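Cahier de manips, collecte Staltthorpe
12 novembre 2018
Présents : Tahsin Weerakoon, Nerys Wogan (matin seulement)

Suite de la tâche « redresser le flacon ». Position de départ : flacon couché sur la table, bras au-dessus. Position visée : flacon debout, pince ouverte à côté. Un épisode s'arrête quand l'opérateur appuie sur la pédale, pas avant.

Total au compteur ce soir : 139 épisodes enregistrés, toutes positions de départ confondues. Meirion voulait plus de variété sur l'orientation, donc j'ai tourné le flacon à la main entre les essais, sans gabarit. Nerys a tenu la téléopération le matin, moi l'après-midi. Nos trajectoires ne se ressemblent pas : elle descend droit, j'arrive plutôt de biais. Je laisse les deux dans le jeu, avec l'initiale de l'opérateur dans les métadonnées.
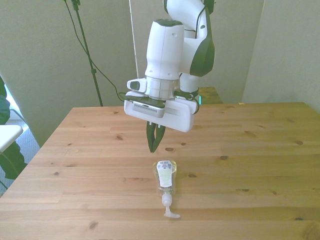

Flacon couché, pompe vers l'avant, doigts presque joints au-dessus.

À retenir pour le tri :
- plastique transparent, liquide clair : la profondeur est mauvaise sur le corps, correcte sur la tête de pompe, qui est blanche. Ne pas filtrer sur la profondeur seule.
- la prise par le col marche mieux que par le milieu. Par le milieu, le flacon roule.
- deux épisodes sans flux poignet (câble mal enfoncé). Marqués « incomplet », pas effacés.
- les nœuds du bois ressortent dans le masque de segmentation quand le seuil est trop bas. Voir avec Glenys si on le remonte dans Emby ou si on corrige après.

Critère de réussite, revu avec Nerys : le flacon doit tenir debout sans contact avec les doigts pendant deux secondes. Un flacon debout mais encore touché compte comme échec. Il faudra reprendre les étiquettes d'octobre, faites avec l'ancien critère.

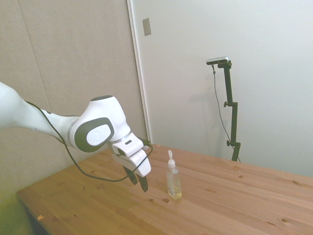
Reste à faire
- Relire les épisodes de l'après-midi, je n'ai vérifié que le début.
- Refixer le câble de la pince, la boucle pend trop bas et descend près de la table.
- Demander à Elin où en est la conversion au format Ceketti. Le script plante sur les épisodes sans flux poignet.
- Refaire une série avec l'étiquette tournée vers le bois.

Sauvegarde lancée sur Maddocks avant de partir, somme de contrôle à vérifier demain.

T. W.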